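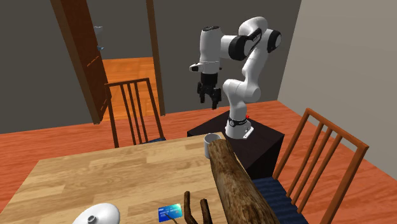
Erkham Regional Animal Services Authority
Minutes of the regular board meeting, July 2025

Presiding: Danjuma Ogundipe, chair. A quorum was present. The chair called the meeting to order at 6:30 p.m.

1. Minutes of the previous meeting
Approved as circulated, with one correction. Under item 5, "Wike Road intake" should read "Wike intake building."

2. Intake and outcome report
The shelter manager presented figures for the second quarter. Total intake was 1147 animals, of which 684 were cats. Stray intake from the Olter district rose after the district ended its own holding contract in May. Members asked that owner surrenders and transfers from other agencies be shown on separate lines in future reports. The manager will change the format starting with the next quarter. Report accepted.

3. Stray hold period
Counsel reviewed the draft amendment to Section 4 of the operating rules. The draft starts the hold period at the time the animal is scanned and entered in the log, and no longer at the time of pickup. A member objected that animals picked up after closing would not be logged until the following morning. Counsel noted that the later start gives owners more time, and that kennel space is the only cost. The words "or at opening on the next business day, whichever is earlier" were struck. Motion to adopt as amended. Carried, one opposed.

4. Ventilation, Wike intake building
Two bids were received for replacing the air handler in the cat isolation ward. The bid from Zurkeck met the specification for 12 air changes per hour. The other bid offered 8 and was found non-responsive. Staff recommended award to Zurkeck, subject to proof of insurance and a written schedule for keeping the ward in partial use during the work. Motion to award. Carried.

5. License fees
Deferred. The comparison with neighboring jurisdictions was not complete.

6. Public comment
One resident of Olter asked whether lost-animal reports can be filed by phone. The manager confirmed that they can, and that the phone menu will be corrected. A second speaker asked for longer adoption hours on weekends. No action taken.

7. Closed session
The board met in closed session on a personnel matter. No vote was taken. Open session resumed at 8:05 p.m.

8. Adjournment
Motion to adjourn carried at 8:10 p.m. Items carried forward: license fees; revised quarterly report format; phone menu correction.

Contact the Clerk | Public Records Requests | © Erkham Regional Animal Services Authority | Back to top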